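Stilisia longlist puts two debut novels among 32 titles

Books, 9 September 2020

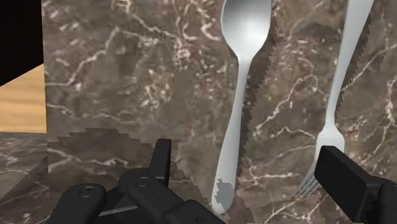 Judges read 128 entries

The longlist for this year's Stilisia Fiction Award has been released, with 32 novels and story collections chosen from 128 entries. Two of the titles are debuts, and both came from small presses.

Benedikt Hofstetter is listed for Drarnach, a family novel set in a river town over a single winter. It's his fourth book and his first in 6 years. Wendelin Ortner, a retired ferry engineer, is one of the two first-time novelists. His book, Dakum, follows a surveyor who takes a job on a remote stretch of coast and stays on after the work dries up.

Entries were open to any work of adult fiction published in English in the past year, including translations. Publishers could put forward two titles each. Self-published books were accepted for the first time, and three made the list.

"I wrote most of it at the kitchen table before my shift," Ortner said. "I'd have been happy just to see it in the local library."

Hofstetter said he was pleased to see short stories on the list as well — he started out writing them and still reads more of them than novels.

Shortlist and reader vote

A shortlist of 6 will follow, and the winner will be named in December. The ceremony will be held online this year, with readings recorded by each of the shortlisted authors.

Readers can also vote for their favourite once the shortlist is out. Aliyu Books, which sponsors the reader vote, is giving away 100 copies of the shortlisted titles to book clubs and neighbourhood libraries. Clubs can register through the award's website and will need to give a postal address and the name of one organiser.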